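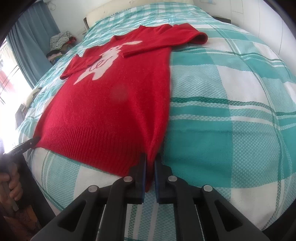
Plurnura rabbit jumper, red: a long review from someone who really didn't need another jumper

I'd been circling this one since September. It kept popping up in the little row of things I might also like, and I kept telling myself that a grown woman with a drawer already full of knitwear does not need a rabbit on her front. Then it went down to £27 and that was the end of that.

So, the rabbit. I love it! It's big, much bigger than I expected from the website, with long ears that go right up towards the collar, and it's mostly white with a bit of very pale pink. I was worried it would be one of those stiff printed transfers that cracks, but it's part of the knit and it bends with the rest of the jumper. The red writing across the middle is the one bit I'm less sure of. It's curly and joined up, and with a cardigan over the top you mostly get a "Le" and not a lot else. My sister asked if I'd joined a French football club. I'd have been happy with a plain rabbit.

The red is a proper red, which cheered me up no end after the Lundgren one I bought last year that was sold as "berry" and arrived the colour of a brick. It goes well with jeans and grey trousers and badly with my pink coat (my own fault).

Fit next. I went for my usual size and it's roomy through the body, fine across the shoulders, and a touch long in the arm. I turn the cuffs back once and forget about them. The ribbed band round the bottom is nice and deep, and it's the part I'd praise most. Cheap jumpers always seem to give up at the hem first and go all wavy, and on this one the ribbing pulls back into place after I've been sitting on it all evening. If you don't like anything that grips at the hips, though, go up a size.

It's a V at the neck with a ribbed edge, and not a deep one. I wear a T-shirt under it as I'm a bit of a princess about wool, but I've had it on bare skin for a quick trip to the shop and lived to tell the tale. Slightly tickly at the wrists, nothing worse.

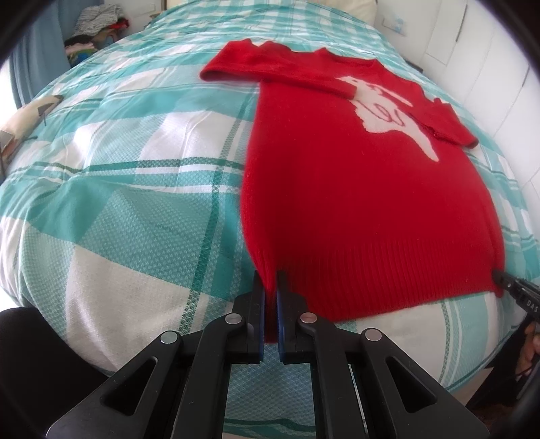 Folding is where we've had words. I do mine on the bed, flat on its back with the arms brought in over the chest and then the hem taken up to the collar, and it's a chunky old thing by the end. The fuzz makes it cling to itself, so any crease in a sleeve stays exactly where you left it unless you smooth it out first. I can get three ordinary jumpers in the space this one takes up in my drawer. It now lives on the shelf at the top of the wardrobe, next to the spare pillowcases. Please don't hang it, by the way. I tried that for one week and got two little pointy shoulders for my trouble.

For washing I do it inside out at 30 on the wool cycle with hardly any spin, then dry it flat on a towel. It's been through that a handful of times now. The white hasn't gone pink, which was my big fear, but I did pop a colour catcher in for the first go and I'd tell you to do the same. It does shed a bit. If you've got dark trousers on you'll be picking off red fluff by lunchtime, and I've had to go round the underarms once with a bobble remover (mine's the Skustonska one, noisy but does the job).

Delivery was quick. It came in a paper bag inside another paper bag, with no spare yarn. I do think they could stretch to a scrap of red for mending, even at the sale price.

Would I have paid full whack? Probably not, and I'd look at the Kollholm ones first if you want something plainer that'll fold up small. For £27 I'm very pleased with it, and I've already had my eye on the green.

Four stars. It loses one for the fluff and the writing between them.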